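ファン歴だけ無駄に長い人間が、昨日の監督会見について思ったことを連投します。長いです。興味ない人はミュートしてね

1
うちのクラブ、スケルトン(Skerton)の話です。地域リーグの小さいクラブなので、知らない人のほうが多いと思う。自分はゴール裏じゃなくてバックスタンドの端っこ、風がいちばん当たる席の民です

2
本題の前に道の写真4枚置いときます。続きはこの下から〜 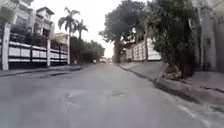
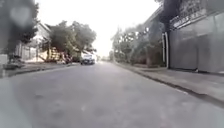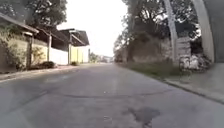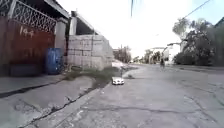
道、道、道、そして最後は門のある道

3
で、会見ですよ。シュミーダー監督(Bastian Schmieder)が「うちは守備のチームだと言われるが、ボールを持っていない時間にも設計図はある」って言ったんですよね。もうこれ聞いた瞬間、電車の中で「うおお」って声出た。隣の人ごめんなさい

4
質問したのは地元紙のオライア・エスコバルさん。この人の質問いつも直球で好き。「去年の後半、前線が孤立していた理由をどう考えていますか」って、みんなが居酒屋で言ってることを本人にそのまま聞いてくれた

5
監督の答えがまた長くて、要約すると「前が孤立したんじゃなくて、後ろが上がるのを怖がった」。えっ、それDF陣に言っちゃうんだ……と思ったけど、そのあと「怖がらせたのは私の練習メニューだ」って続けたのでちょっと見直した

6
ここからは完全に自分の感想なんですけど、5バックって言葉が独り歩きしすぎてる気がする。去年だって両サイドのルウェイエマムとタヌイは、前半だけ見たらほぼウイングの高さにいたんですよ。後半に足が止まって、ずるずる下がって、結果として5枚並んでただけで

7
特にレヘマ・タヌイ。あの人の左からのクロスの質、うちのリーグでは反則だと思う(身内びいき)。ただ中に誰もいない。誰もいないところにきれいなボールが入っていくのを1年見せられて、変な趣味に目覚めそうだった

8
エステル・ルウェイエマムのほうは、どっちかというと中に入ってくるタイプ。右サイドに張ってろって言われてた時期がいちばん苦しそうだったなあ。今年は自由にさせるらしいので、かなり期待してます!!

9
そして新加入のマリテス・サルード。前のクラブ、トクデン(Tokden)では2列目だったのに、監督は「1列目で使う」と明言。これ会見でいちばんざわついたところ。背は高くないし、競り合いもそんなに強くないんですよね

10
でも練習試合を見た限り、サルードは相手のセンターバックの前に立つのがすごくうまい。後ろじゃなくて前。パスコースを消しながら立ってるから、相手がロングボールを蹴るしかなくなって、それをうちの3枚が回収する。あ、これが設計図か、と思った(思っただけで合ってるかは知らない)

11
心配なのはボランチ。ひとりケガで、戻りは8月って発表されてる。それまで誰がやるのか、会見でははぐらかされました。エスコバルさんが2回聞いて2回とも「いる選手でやる」。まあそうでしょうけども!

12
あと、開幕戦のチケットが2459枚出たそうです。うちにしてはすごい数字ですよ。数年前の雨の平日開催なんて200人も入らなくて、選手の指示の声が全部聞こえてたんだから。あれはあれで楽しかったけど

13
リプで「守備的なサッカーにお金払いたくない」って来てたので返事しておくと、気持ちはわかります。わかるけど、自分は0-0の後半40分に全員でゴール前を守ってるあの時間がけっこう好きで……点は取ってほしい。取ってほしいよ。でも嫌いになれない

14
開幕の相手はウィストネス(Wistness)。向こうは細かくつないでくるチームなので、サルードの立ち位置がいきなり試されるはず。個人的な予想スコアは1-0、タヌイのクロスからこぼれ球をルウェイエマムが押し込む。具体的すぎて外れるやつ

15
会見の全文はクラブの公式サイトに上がってます。後半のほう、ピッチの芝の話を延々としてる部分が地味に面白いのでぜひ。監督、芝の話になると早口になる

16
追記。「タオルマフラーまだ買えますか」と聞かれたんですが、新デザインは限定100本で、もう売店にはないみたい。去年の柄なら残ってるそうです。自分は去年のを巻いていきます。首の後ろがもう毛羽立ってるけど

17
当日はいつもの端っこにいます。緑の帽子です。見かけたら声かけてください、たぶん芋けんぴ食べてます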